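Speaker notes: The sideboard task fault and what we changed
Presenter: Bhavana Poojary, Raltau, Simulation Safety Group
Session length: 11 minutes, questions afterward

Opening

Good morning. I will speak about a fault in our household simulation program, and about how it passed through review without being stopped. The incident record was prepared by Ilango Rai, and these notes follow its order. Please hold questions on the Nodex controller until the end.

Background

The Drastside task set asks a simulated arm to open and close household furniture. Each task carries a force limit. A run that goes over the limit must stop at once and be marked as failed. The same limits are later copied to the physical cell, so an error in simulation is treated as a safety matter and logged as one.

What happened

In March, Alcides Macedo was preparing a set of cabinet-opening runs for transfer. Of the 195 runs in the batch, seven had been marked as successful although the recorded pulling force was far above the limit. In each of them the gripper had closed on both door knobs at once. The controller read the resistance as a stiff hinge and kept raising the force. The stop signal was sent, but the task script was waiting for the doors to move and did not read it.

(Pause. Show the slide.)

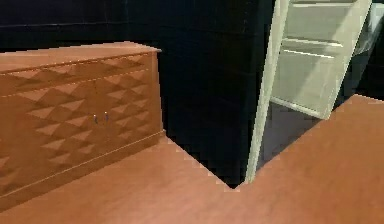 Figure 1. Simulated room used for the cabinet-opening task. The two knobs sit side by side where the doors meet.

Please note the spacing of the knobs. The grasp planner had been tuned on furniture with handles set well apart, and its target region was wide enough to take in both of these. The model of the sideboard was correct and has not been changed.

Why review did not find it

Our review looked at the result flag and the run time. It did not look at force. A run was passed if it ended inside the 90-second window with a success flag, and all of these did. Arne Heitmann raised the question of force checks at an earlier design meeting. The item was recorded but was not assigned to anyone. The group accepts responsibility for that.

(If asked: the batch was held before transfer. No physical equipment was run with it and there were no injuries.)

Corrective action

The stop signal is now handled outside the task script and cannot be delayed by it. The planner must name a single knob as its target before the gripper closes — if it cannot, the run ends. Force records are read before the success flag is accepted.

Bheki Du Plessis repeated the full batch on the Mthembu server with these changes in place. The double grasp was rejected each time it was attempted.

Open items

Drawers with paired pulls have not yet been tested. The limit values for the physical cell remain under review, and transfer of the cabinet tasks is suspended until that review is signed.

(Next slide: contact details and incident record number. Invite questions.)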